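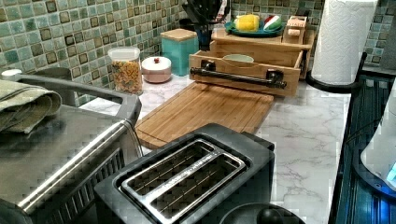 Figure 6-1. Counter layout with the drawer open and the cutting board set at an angle.

6. Checking perception before you let Cino plan

Cino plans against whatever scene Rarau hands it. If the scene is wrong, the plan will be wrong too, and the status line will still be green. Treat green as "the software finished" and nothing more.

6.1 Build the scene

1. Start Rarau and load the counter profile.
2. Clear the old scene. The Merge option claims to reconcile old and new objects. We have seen it keep two copies of one board, so leave it off.
3. Capture with the arm parked, then open the object list.
4. Compare the list with the counter yourself. Look hard at brushed steel, such as a toaster oven top, and at clear jars. Depth is least reliable on both.
5. Delete anything that isn't there. Draw a keep-out box by hand around anything missing.

Note: The confidence score is no substitute for step 4. Rarau once gave us a 99 for a drawer front it had placed inside the wall.

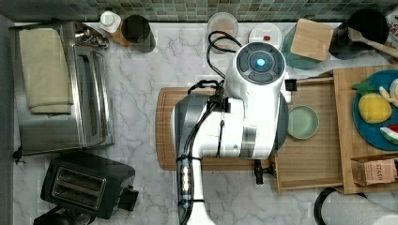
6.2 Check the arm model

The overhead view is the one to use for this. Cino ships with a bare arm model, and it knows nothing about cables. A path that clears the model can still drag a loop of cable across the things on the counter.

1. In Collision, set cable padding to 30 mm. The default is 6, which we consider wishful.
2. Turn on the overlay and jog each joint slowly. The outline should stay on the arm throughout.
3. If the outline drifts, stop and repeat the hand-eye calibration. Do not use Auto Align to hide the drift. It moves the picture and leaves the error in place.

Caution: Padding does not stop the arm. Keep the emergency stop within reach.

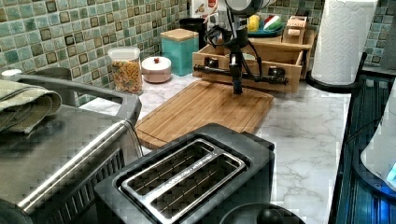
Figure 6-2. Gripper low over the cutting board.

6.3 Check surface height

1. Jog down over the board at the lowest speed.
2. Stop short of contact and compare the reported gap with the one you can see.
3. If they disagree, trust your eyes. Correct the board height in the scene and try another spot.

Error 908 means the planner refused a goal below the surface. The suggested fix, Relax Limits, only silences the check.

6.4 Try the drawer

Approach the front edge from above and hold there. An open drawer is a harder test than a flat board, with thin sides and whatever is sitting inside.
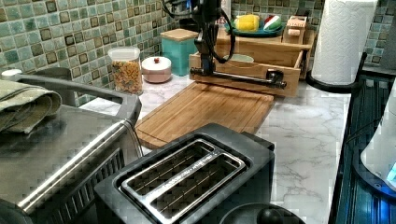

Preview the next move before releasing the hold. Watch the full width of the end piece in the preview, all the way out to the tip. If any part of it passes through a drawer wall, reject the plan and go back to 6.1. Pressing Replan on the same bad scene may return a path that looks better, and you have no reason to believe it.

Save the scene only after the preview is clean. Reload it once and check the object list again.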